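How to Request a Copy of the Personal Data a Company Holds About You

Information Rights Desk, Janthorpe Public Advice Service
Last reviewed: 26/12/2018

Many privacy laws give individuals the right to ask an organization what personal information it holds about them, where the information came from, and with whom it has been shared. The request is commonly called an access request. This page explains how to prepare one, send it, and follow up. It is general guidance and does not replace legal advice.
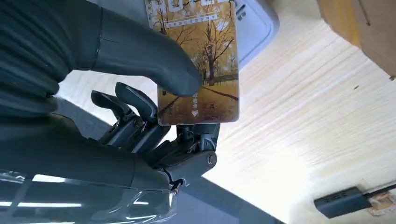

Photo: Ullik / Janthorpe Public Advice Service

Before you begin

Confirm which law applies to you. The right of access depends on where you live, where the organization operates, and in some cases the type of record. Health, credit, and employment records are often covered by separate rules with their own forms.

Locate the organization's privacy notice, usually linked at the foot of its website. Look for the name or title of the privacy contact, a postal or email address, and any online request form. Use of the form may be optional.

Step 1. Define the scope

Decide what you want to receive. You may ask for all personal information, but a narrower request is often answered sooner. State the services you used, the dates concerned, and any account numbers. If you believe the organization holds photographs, voice recordings, or templates derived from them, name these specifically. Staff searching a customer database may not otherwise check other systems.

Step 2. Write the request

The following wording may be adapted:

"I am requesting a copy of the personal information you hold about me, including images and any data derived from them. Please also state the source of the information, the purposes for which it is used, and the parties to whom it has been disclosed. My account reference is [number]. Please reply to the address given in this letter."

Do not include your full payment card number or any password.

Step 3. Prove your identity

An organization may ask for reasonable proof of identity. Where a copy of an identity document is required, ask whether you may cover details that are not needed, such as the document number. Send copies only, and use a secure upload page where one is offered. 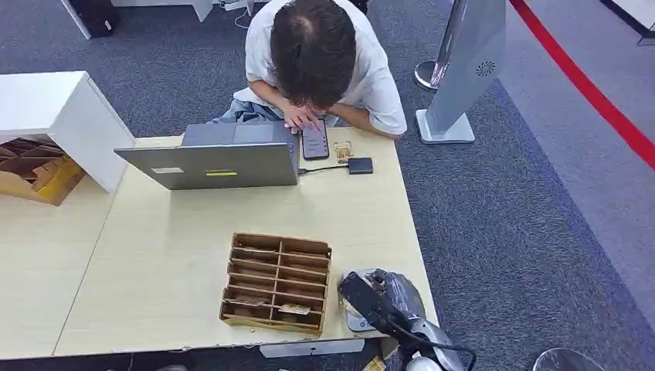 Requests may be made by letter, by email, or through an online account.

Step 4. Keep a record

Save the request, the date sent, and any confirmation. Note the response deadline set by the law that applies to you. If an extension is claimed, ask for the reason in writing.

Step 5. Review the response

Compare what you receive with the scope set in Step 1. If material is missing or blacked out, ask which exemption has been applied. Inaccurate information may be the subject of a separate correction request.

If you receive no reply

Send one written reminder that quotes your original request. If the matter remains unresolved, you may complain to the privacy regulator for your area. Attach copies of all correspondence.

Text prepared by Folasade Ogundipe. Reviewed by Lawal Anozie.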